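HSK 114 Room Care and Turnover
Handout 6: Clearing a bed that is in use as a table

Reading before class: Tessier workbook, unit 6. Bring the blank item sheet from handout 5.

1. What this unit covers

In a stayover room the bed is often the largest flat surface, and guests use it that way. Snacks, chargers, tissues, toiletries and small electronics end up on the sheet. The attendant has to clear the bed, make it, and leave the guest's things where the guest will find them. Checkout rooms follow a different procedure (handout 8).

The practice rooms at Fellangate are set up with the top cover already off. You will work directly on the bottom sheet.

2. Terms

Loose item: anything on the bed that is not bedding.
Room item: belongs to the property. Remote controls, tissue boxes in a holder, printed cards.
Guest item: everything else. If you can't tell, treat it as a guest item.
Soft waste: used tissues, cotton pads, empty wrappers.
Open food: food out of its package, or in a package that has been opened.

A soft pack of tissues is a guest item at Trusley and at most small properties, where the room supply comes in boxes. Check the property sheet.

3. Order of work

Look at the whole bed before touching anything. Then go in this order:

a. Soft waste. Gloves on. Pick up a tissue by one end and lift straight up. Do not drag it over the sheet. Drop it in the lined bin, not in the cart bag.
b. Food. Closed packages go on the desk or nightstand, flat, nothing on top of them. Open food stays in its package; fold the top over. Do not throw away food in a stayover room, even one bite of it, unless it has spilled.
c. Small items. Earbud cases, rings, coins, pill boxes. These roll into the folds of the sheet and get carried off with the laundry. Move them to a tray by hand, one at a time.
d. Electronics and heavier items. Lift, don't slide. Massage guns and hair tools may still be warm or plugged in, so follow the cord first if there is one.
e. Boxes with lids. Keep the lid on. Do not open one to see what it holds.
f. Remote control. Wipe and return to its stand, last.

Once the sheet is clear, run a flat hand from the head to the foot of the bed on both sides. Only then loosen the corners.

4. The tray

Use the Flulisix shallow tray, 2 per cart. Line it with a clean hand towel so small things don't slide. Keep items in the same left-to-right order they had on the bed and set the tray on the desk. If the desk is full, use the luggage bench. Never the floor, never the bathroom counter.

5. Practice set

Read the bed below and fill in your item sheet. Mark each thing R (room), G (guest) or S (soft waste), and write the step letter from section 3 next to it. The waffles and the small round container are the two entries people most often put under the wrong step.
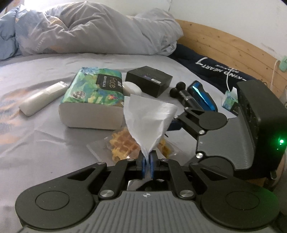
6. Common errors

Gathering the sheet by its corners with items still on it. Automatic fail on the practical.
Stacking a tissue pack on top of food.
Putting the remote away first and then handling waste with the same gloves.
Throwing out a clear bag because it has no label.

7. Grading

The practical is worth 25 points. You need 19 to pass. Time limit is 300 seconds from entering the room to the last item on the tray; making the bed is timed separately. Item sheets are due at the start of the next lab, in pencil or pen.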